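Shop > Protest & Assembly > Placards > Prolwood Folding Placard

3 September 2020
By the Skondo shop desk

The Prolwood is a placard for people who have views and also have to get home on the bus. It folds in 2, weighs 600 grams and takes any poster up to A2. Four clips hold the paper on. The wording is up to you, though we'd ask you to check the spelling before you face a line of police with it.

We redesigned the grip in July after complaints from the Skakaso student marches, where the old one gave people blisters well before it gave them a change of government.

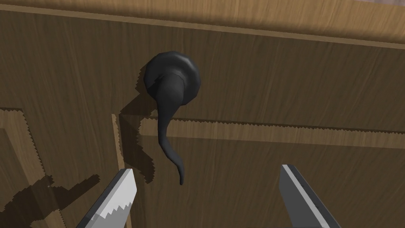 Black cabinet handle on brown wood.

The board is blank on both sides, so it will serve under the next lot as well. Customers in Saragih tell us theirs has outlasted over 4 ministers.

Sold singly or in boxes of 12. We post in plain packaging. Returns are accepted if the placard is unused, and we do look for paint. We can't refund placards taken away by the authorities, whatever the receipt says.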